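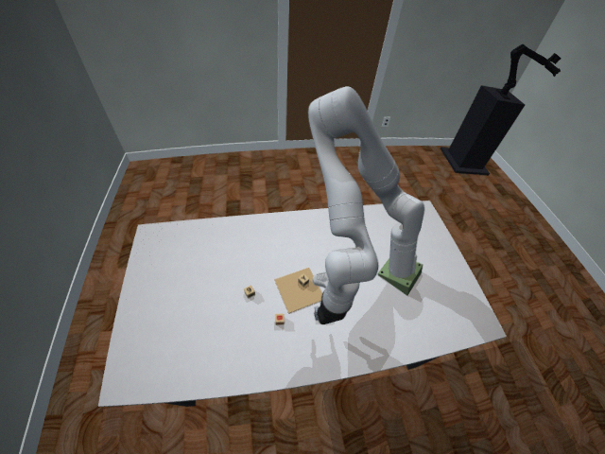 Let more people hold the arm

I spent most of October teaching a simulated robot to put small wooden cubes on a square mat, and I have not enjoyed a month of work so much in years. I did it with my own right hand, on a controller, watching a white arm on a white table do what my wrist did a fraction of a second later. My case here is a simple one. Showing a robot a task by hand is a craft, it can be learned by nearly anyone, and we should be opening it up to far more people than the few engineers who do it now.

I know how the job is usually talked about. In most write-ups it gets half a sentence, something like "we collected demonstrations", before the author hurries on to the model and the charts. You would think the demonstrations had been swept up off the floor! But everything the robot will ever know about the task is in them. If the person holding the controller dithers above a cube, the robot learns to dither. If they always come in from the same side, the robot will be lost the first time that side is blocked.

Our task at Gakano could hardly look plainer. There are three light wooden cubes with markings on top and a tan mat that lies at a slight angle, and the arm has to get the cubes on to the mat. A child would finish it before you had explained it. I recorded 685 tries and kept 615, and by the end I had opinions about cubes that I could have talked about over several dinners (and did, I'm told).

Take the cube that lies just off a corner of the mat. It is much harder than one out in the open. Your instinct is to drop straight down and grab it, and that works most of the time, but a finger can catch the edge of the mat, and then the whole approach goes crooked. My early tries are full of little stabs and retreats. Some time in the second week I noticed that I had started turning the wrist early, while the arm was still high, so that the fingers came down in line with the edge. I hadn't decided to do it. My hand had worked it out and my head caught up afterwards, which is exactly how I learned to ride a bicycle and fold a fitted sheet.

That kind of knowledge is very hard to write down. I tried. My notes for the next person ran to four pages and were useless, and then Femke Martens sat beside me for one afternoon, watched, took the controller and had it by teatime. She had never touched a robot. She used to ice cakes for a living, and her demonstrations are lovely to look back through: slow where it matters, quick where it doesn't, and hardly a wasted movement in them. When we trained on her tries alone, the arm seemed to pick up her manners. It paused above the cube as she does. I was delighted and slightly jealous.

So why do we still hire for this work as if it were data entry? The adverts I see ask for speed and a tolerance for repetition. I would ask for people who are good with their hands and curious about how they do things. Cake decorators, dressmakers, people who mend clocks, dental nurses, anyone who has taught a child to tie a shoe. They already know the difference between doing a thing and showing it, and that difference is most of the job.

Ans Timmermans, who runs the training side here and disagrees with me about nearly everything, thinks I am being romantic. Her argument is a good one and deserves a fair hearing. In simulation, she says, you can have the computer make its own demonstrations. A planner knows exactly where every cube is, so it can turn out 2,000 clean paths overnight, none of them tired, none of them hungry. What is a person's afternoon worth against that?

Quite a lot, I think. The planner's paths are clean because it never has to look. It knows where the cube is to the hair, goes there, and closes. A person looks, goes most of the way, looks again, and puts it right. That second look is the very thing I want the robot to have, because a real table will have a draught and a wobble and somebody's elbow. When we started half our test runs with a cube nudged out of place, the model taught by hand recovered more often than the one taught by the planner. Ans points out that the planner could be taught to make mistakes on purpose. True, and she is now doing that, and I hope it works. I would still want Femke to show it what a sensible mistake looks like.

The stronger complaint against remote control is that it is clumsy. You can't feel the cube. You are judging depth on a flat screen, and on our table I lean heavily on shadows: a cube's small soft shadow tells me where it sits on the white surface, and the arm's long one helps me judge the rest. Pushing a real arm about by hand is far more natural, and I loved the two days I had doing it on the Cuypers bench. But you have to stand there with your own arms in the way, and you have to be in the building. With a controller and a simulated room, someone can teach from a kitchen table two hundred miles off, on a morning that suits them, and nothing breaks if they sneeze.

I'd like to see three changes, and none of them is expensive. Put the demonstrator's name on the work, as you would a photographer's. Keep the failed tries and label them with what went wrong, as my 70 rejects have taught me more than the rest. And pay people to practise before anything is recorded. We gave newcomers a day, and I now think a week would be cheap.

Next on our list is stacking, which I have been told will cure me of my good mood. Femke has already asked for the first session and I have already said no, it's mine - she can have the second.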